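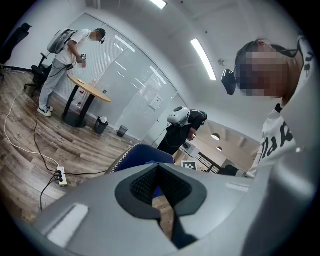
*Headsets on, backpacks on, cables everywhere. Building a robot's brain takes up a lot of floor.*

## How do you teach a robot to hold a cloth?

You might think you just tell it. Go ahead, tell it. We'll wait.

At the Homura workshop, Mayuree Duangkaew and her friends are building a home helper called Rida. Rida has no idea what a cloth is. A cup stays cup-shaped when you pick it up, which is polite of it. A cloth flops, folds and hides its own corners.

So people go first. They hold grippers, which are a bit like the robot's fingers, and do the job themselves while the computer keeps track. Then they do it again. Rida's cloth lessons are up to 1,797 tries, and you thought spelling practice was long.

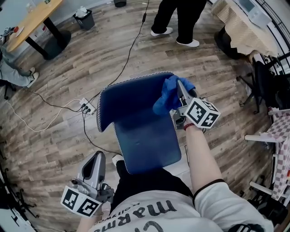
*One corner pinched, one corner folded over. The blocky black-and-white squares are markers.*

Markers are patterns a camera can spot easily. They help the computer work out where each gripper is and which way it's tilted.

Lertchai Thongsuk would like Rida to fold towels by January. Rida has not said anything about this.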